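The Registry at Rallside

Under the Stavevow rules, a piece belonging to no set was to be registered, housed and reviewed after 10 years. Adalberto Vasconcelos had applied the rules since January. The yellow block was entered first and assigned its bin.

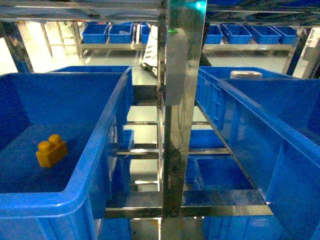
He recorded the entry in ink and signed it. The Wevmont office required a second signature - his own would serve, it had ruled, if written more slowly.

Notice was then given that further space had been granted. 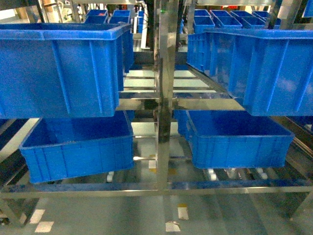
The lower crates, awaiting assignment.

The red block presented a difficulty. The form asked for its place of origin, and Vasconcelos did not know it. He wrote "Danko," the town where he was born, and let the ink dry.
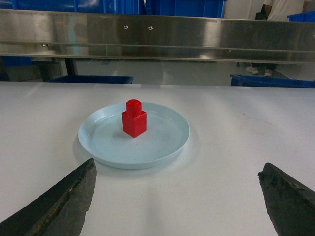 The red block on the plate, Rallside.

No objection was received within the period allowed. The block was admitted to a blue bin on the rack.
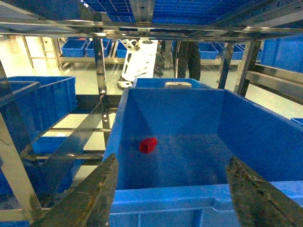
Vol. 5, No. 3

Vasconcelos closed the register. After a time he opened it again and, under Remarks, where nothing was required, wrote that both were well.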